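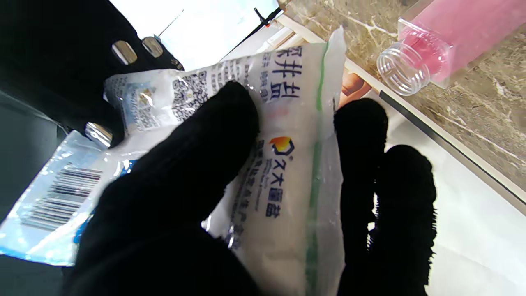
New handling guide for soft food packaging takes effect in October

30 Jun 2026
171 shares | 6 comments

Nitosetti has published a revised code of practice for robots that pick up bagged and film-wrapped goods in kitchens, stockrooms and small shops. The code replaces guidance written mainly for rigid cartons and applies from October to all sites that use the company's handling service.

The main change concerns grip force. Under the old guidance a single upper limit was set for each gripper and left in place for the whole shift. The revised text asks operators to set a limit for each class of package, with separate classes for filled bags of powder or grains, thin film bags with soft contents, and sealed pouches holding liquid. Where the class of a package is not known, the lowest limit applies until a person has confirmed it.

Finger coverings are dealt with in a section of their own. Fabric or padded coverings must be inspected before each session and replaced if fibres come away when the surface is wiped with a clean cloth. A covering that has touched unwrapped food must be taken out of use at once. Coverings used on wrapped food may stay in service, provided the wrapping was intact before and after the lift.

The code also sets out how a damaged bag should be treated. The robot is to stop, hold its position and wait for a person to clear the goods. It may not lower the bag or complete the move by itself - a point on which the earlier text was silent. Every stop of this kind must be entered in the site log, with the package class and the force limit in use at the time.

Nitosetti said the force classes were drawn up after trials at Lidlow, in which 3595 lifts were recorded. Of these, 484 were marked for review, most often for slipping or for creases that hid the printed label. Split bags were counted separately and are listed in an annex.
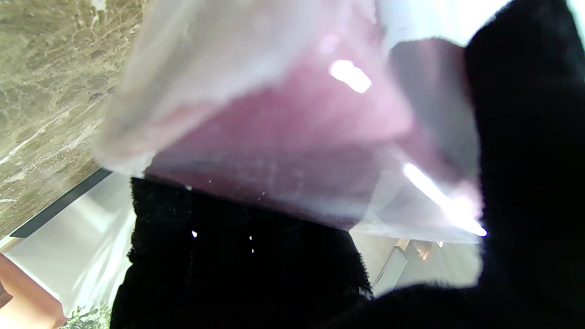 Henriques, which runs handling equipment at several shared kitchens, has told its customers that it supports the force classes but considers the log entries too detailed for short shifts, and that it would prefer one combined entry at the end of each session. Nitosetti has replied that combined entries would make it hard to match a stop to a particular force limit. The requirement stands, although sites may fill in the log by voice or on paper.

Labels are covered only briefly. If a robot is expected to read a code or a use-by date, the bag must be turned or laid down so that the print is flat enough to read. Repeated squeezing to smooth out the film is not allowed. After two failed readings the item goes to a person.

Existing users of the Itero control software will receive the package classes as a settings file. Sites with other software must enter the limits by hand and keep a signed copy of the values with the machine. Training records made under the earlier guidance remain valid until their normal renewal date.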